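Drying yarrow leaves without losing the phenolics

Posted by Ye-seo Noh, 17/07/2020

I'm drying yarrow for a small HPLC project. The first batch went at 74 C and the peak areas were poor compared with fresh leaf. Is the oven too hot, or is my extraction bad? I used 70% methanol, 114 mg of powder per tube.

Gastville

Too hot. Try 40 C with the fan on, or freeze-dry if you can get time on a machine. Rinse the leaves first and blot them well before they go on the trays.

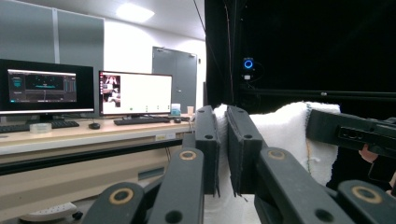
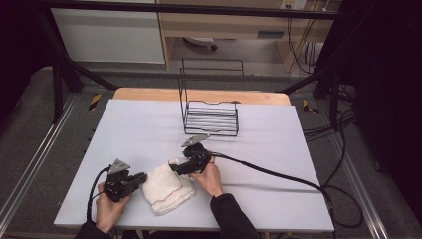
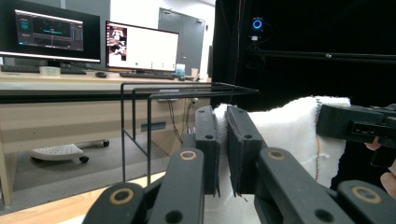

White towel, all three.

Spread the leaves one layer deep and weigh them until two readings match. Grind right before you extract. Powder left on the bench goes off faster than whole leaf.

Kawaguchi

Agree on the oven, but check the extraction too. Re-extract the same pellet and inject it. If the second pass still has a big peak, you're leaving material behind. Also keep the tubes dark.

Wosaslow

I just air dry mine in the attic. Never measured it.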